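Looking for people to help finish a shirt-folding arm (shared workshop, evenings)

Posted by Ezekiel Sorensen, Friday, January 24, 2020

Hi all! I've been building a robot arm that folds t-shirts, and I've reached the point where one pair of hands and one very tired brain won't get it much further. Zungate is the name of the project, and it lives at the Gomar workshop, on the big white table by the drinks fridge. I'm looking for 3 people to join me and Sharada Kurup (she does the wiring, I do the metal and most of the swearing) from now until June. 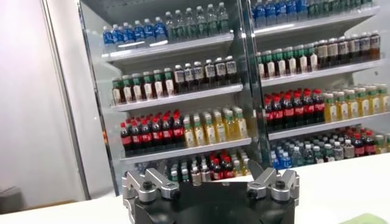 The gripper with its fingers open, drinks fridge behind.

The arm moves, the gripper opens and closes, and the camera on the wrist sends back a decent picture. What I don't have is good code for finding a sleeve or a hem in a rumpled shirt. I've got over 20 pages of notes on it, and you're welcome to all of them (my handwriting is bad, sorry in advance). 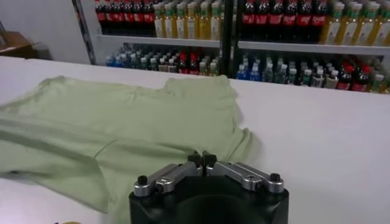
Our green practice shirt on the table, wrinkles and all.

So who would fit? Somebody who writes Python and doesn't mind reading mine. Somebody who likes making small parts, as I want to try at least 6 fingertip shapes. And somebody who just wants to learn! You'd be laying out shirts, writing down what the arm did, and picking up the rest as we go.
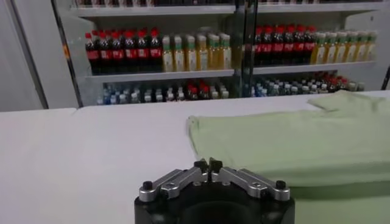 We meet two evenings a week, and I'd ask you to make one of them most weeks. It's unpaid, but I cover parts and your workshop fee, and anything you design stays yours to use however you like. Bring old t-shirts if you have them, any size, plain colors best for now.

To sign up, leave a note in box 3323 at the front desk or grab me or Sharada at the table. Tell me what you've made before, even if it fell apart, and which evenings you're free.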